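Measuring Volume and Surface Area: Unit Handout 2

Oct 18, 2020
By Sumaiya Liyanage
6 min read

These notes cover the second unit of the introductory measurement course. They assume the material on length and on significant figures from the first unit. Worked problems are collected at the end. Bring a calculator and a straightedge to the practical session.

1. Length, area and volume

A length has one dimension, an area has two, and a volume has three. When every length of a solid is multiplied by the same factor k, each area of the solid is multiplied by k squared and the volume by k cubed. The rule holds for any shape, regular or irregular, provided the shape itself does not change.

For a cube with edge a:

Volume = a × a × a
Area of one face = a × a
Total surface area = 6 × a × a
Ratio of surface area to volume = 6 / a

The last line is the one used most often in this unit. Doubling the edge halves the ratio. A large cube has less surface for each unit of its volume than a small one, and this affects drying, cooling, dissolving and coating.

The ratio carries a unit. If a is in centimeters, 6 / a is in "per centimeter." Students regularly drop this unit and then compare a value in "per centimeter" with one in "per millimeter." Marks are lost for it every year.
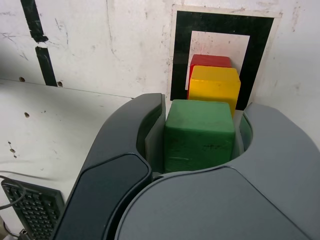 2. Cubes placed face to face

When two equal cubes are joined on a full face, two faces are no longer exposed. The total exposed area is therefore 12 × a × a less 2 × a × a, or 10 × a × a. The volume is 2 × a × a × a. The ratio drops from 6 / a to 5 / a.

For a straight row of n cubes, there are n – 1 joints, and each joint hides two faces:

Exposed area = (6n – 2(n – 1)) × a × a
Exposed area = (4n + 2) × a × a

As n becomes large, the ratio approaches 4 / a. The ends of the row contribute less and less, and the solid behaves like a long square bar. For n = 100 the ratio is 4.02 / a, so the ends can be ignored in most practical work.

If the row stands on a surface, the bottom faces are also covered. Subtract n more faces. Whether to do so depends on the problem. Heat passes through the bottom face into the table; paint does not reach it. Read the question and state which faces you are treating as exposed.

3. Measuring the edge

The formulas above treat the edge as known. In practice it is measured, and the error in the edge carries through to the result. For small errors:

Relative error in area = 2 × relative error in edge
Relative error in volume = 3 × relative error in edge

A 1 percent error in the edge gives a 2 percent error in the area and a 3 percent error in the volume. For this reason a ruler is adequate for finding a face area but often poor for finding a volume. Use calipers where you have them.

Real cubes are seldom exact. Corners are rounded in manufacture or worn down in use, and the three edges that meet at a corner may differ slightly. Take one reading along each of the three directions and keep them separate. The volume is the product of the three readings, and you should not average them first. The difference is small when the readings are close, but the habit matters when the solid is a general rectangular block.

Rounding removes material from the edges and corners, so the product of the three readings is always slightly larger than the true volume of a rounded cube.
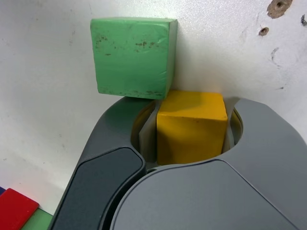
The size of this excess can be estimated. Suppose each edge is rounded to a quarter circle of radius r. Along one edge, the area missing from the cross section is r × r × (1 – π/4), or 0.215 × r × r. A cube has twelve edges, so to a first estimate the missing volume is 2.58 × r × r × a. The corners need a further correction, which may be left out when r is much smaller than a.

Take a = 30 mm and r = 2 mm. The missing volume is 2.58 × 4 × 30, or 310 cubic millimeters after rounding. The full cube is 27,000 cubic millimeters. The excess is a little over 1 percent, comparable to the error from the readings themselves. With r = 1 mm it falls to a quarter of that and can normally be neglected.

4. Volume by displacement

Where the shape is irregular, or where rounding is severe, displacement is preferred. The solid is lowered into a known quantity of water and the rise is read from the scale.

Points of procedure:

Read the scale at the bottom of the curved water surface, with the eye level with it.
Remove air bubbles by tapping the cylinder before taking the second reading.
A solid that floats must be held under with a thin rod. Measure the rod's own displacement and subtract it.
Porous solids take up water. Seal them first, or use the geometric method of section 3.

The resolution of the cylinder limits the result. A cylinder marked every 2 mL can be read to the nearest 1 mL. If the solid displaces 100 mL, the reading error is acceptable. If it displaces 6 mL, it is not, and a narrower cylinder is required.

5. Density

Density is mass divided by volume. The balance is nearly always better than the volume measurement, so the error in density is set almost entirely by the error in volume. Improving the balance does not help.

Example. A rectangular block has a mass of 810 g and a volume of 300 cubic centimeters. Its density is 2.70 grams per cubic centimeter. If the volume is uncertain by 3 percent, the density lies between 2.62 and 2.78, and quoting a third decimal place would be meaningless.

6. Orientation and reference marks

A solid that must be measured more than once should be returned to the same position each time. A printed square on the bench serves this purpose. Align one lower edge of the solid with one side of the square and note the orientation in the record. Repeat readings can then be assigned to the correct direction.
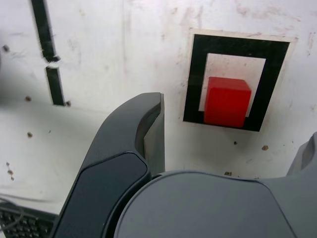 Red cube on a square marker with a black border.

Small tilts do not change the volume, but they do change the apparent width when a reading is taken from above with a ruler. A square face of edge a turned through an angle t spans a × (cos t + sin t) along the ruler. At 5 degrees this is 8 percent too large.

Problems

1. A cube has an edge of 6 cm. Find its volume, total surface area and the ratio of the two, with units.

2. The cube in problem 1 is cut into eight equal cubes. By what factor does the total surface area increase?

3. Derive the exposed area of a row of n cubes standing on a table, counting the bottom faces as covered.

4. A block measures 40 mm by 41 mm by 39 mm. Compare the product of the readings with the cube of their average.

5. Show that the span in section 6 is greatest at 45 degrees.

Written answers go to Elis Landeg before the next practical session.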